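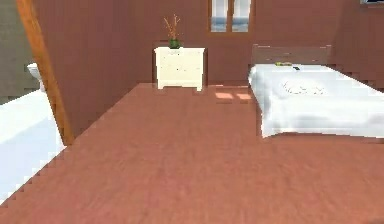 Before the heating season starts in September, every guest room at Ernwood must pass this inspection, and the person who checks the room writes a comment for each point, also when the answer is only "OK". Please begin with the floor, and look at it from low down. In a bedroom like the one shown, with reddish-brown paneling on the back wall and a wide floor of planks in front of it, a person who stands in the door sees only the nice color. A raised board or a small gap is easier to find when your eyes are near to it.

ROOM SAFETY CHECKLIST – ERNWOOD GUEST HOUSE
Room checked: 12
Checked by: Yupin Chaimongkol
Second check: Mahmoud El Ouafi
Form kept in: the green binder, office shelf

1. Floor and walking ways

1.1 No boards stand higher than the board beside them.
OK. One board near the door makes a noise but does not move under the foot.

1.2 Rugs lie flat and have an anti-slip mat below.
Not OK. The bedside rug has a mat, but the mat is smaller than the rug and the corner turns up. I took the rug away until a bigger mat is there.

1.3 The way from bed to door is free, also in the dark.
OK after change. The luggage stand was in the way and is now beside the wardrobe. Please leave it there when you clean.

2. Walls and window

2.1 Wall covering is fixed everywhere, no sharp edges or nails.
OK. I passed my hand slowly along all edges up to shoulder height.

2.2 Window opens, closes and locks without force.
Partly OK. It closes well, but the handle must be lifted a little before it turns. A guest who does not know this will pull too hard. Ermelinda Garcia will look at the hinge.

2.3 Opening limiter is in place.
OK. Tested 2 times.

2.4 Curtains do not hang over the heater.
OK when the curtain is tied. When it is not tied, the lower part touches the heater. I would like to have it shortened. Jaruwan Meesuk says she can do it on the sewing machine in the laundry room.

3. Smoke alarm and escape

3.1 Alarm sounds when the test button is pressed.
OK. The last four digits of the serial number are 2175, same as in the list.

3.2 Alarm is free of dust and paint.
OK after cleaning. There was dust in the openings. Use the soft brush, never spray.

3.3 Escape plan hangs on the inside of the door and shows the correct room.
Not OK. The plan on the door was for the room across the corridor, so the arrow pointed in the wrong direction. I have printed the right one – please check all the other doors on this floor, the mistake was maybe made when the doors were painted.

3.4 Door opens from inside without a key.
OK.

4. Electricity and heating

4.1 Sockets and switches are tight in the wall.
Partly OK. The socket behind the bed is loose on one side. It is switched off at the fuse box and has tape over it. Order number for the electrician is 343.

4.2 Lamps have the right bulb, cables are not pressed by furniture.
OK. The cable of the reading lamp was under a bed leg. I moved the bed a little and looked at the cable, there is no damage to see.

4.3 Heater becomes warm over the whole surface.
Partly OK. The top stayed cold. Mahmoud let the air out and we will check again tomorrow morning.

5. Furniture

5.1 Wardrobe is fixed to the wall.
OK. Both screws are tight.

5.2 Bed frame has no cracks, all slats are in place.
OK.

5.3 Chair carries a grown person without moving to the side.
Not OK. One back leg is loose. The chair is in the workshop, the room has a chair from the breakfast room for now.

Result: the room is not released. Open points are 1.2, 2.2, 2.4, 4.1, 4.3 and 5.3. Point 3.3 is closed for this room, but stays open for the floor.

Comment from Jaruwan Sombatkul, house manager: Thank you, I have read everything. Points 4.1 and 4.3 must be done before a guest sleeps here. For 5.3 please do not glue the leg again, we did this last year and it held only a short time. If the workshop has no better idea, we buy a new chair. The two of you sign again when the electrician is finished.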